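Resealing Opened Snack Bags for Storage

An opened bag goes stale because air reaches the food through the mouth of the bag. Folding shortens that path, and a band or clip holds the fold. The steps below apply to film bags with a crimped top seal.

What you need
Scissors
A flat elastic band, 2 inches in length when relaxed
A marker

1. Cut the bag just under the top crimp. Tearing starts a split that can run down the side seam.

2. Stand the bag upright and tap it on the counter until the contents settle.

3. Press the air out from the bottom up. Stop when the film touches the food — crushing chips gains nothing.

4. Fold the top over in half-inch turns. Three turns are enough for most bags.

5. Wrap the band twice around the folded part. On small bags, gather the middle and band it there.

6. Write the month of opening on the bag.

Storage
Keep banded bags away from the stove and out of direct sun. Crackers hold up for 16 days under these conditions, nuts somewhat longer. Anything with a cream filling should be eaten within two days or moved to a rigid container such as the Dodico jar.

Troubleshooting
If the fold springs open, the film is too stiff for a band. Use a clip at least as wide as the folded edge.
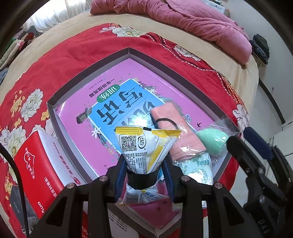 Lewis Tosh writes that step 5 works for him on pretzels but not on coffee, where he needed a fourth turn and a wide clip before the smell stopped getting into the cupboard.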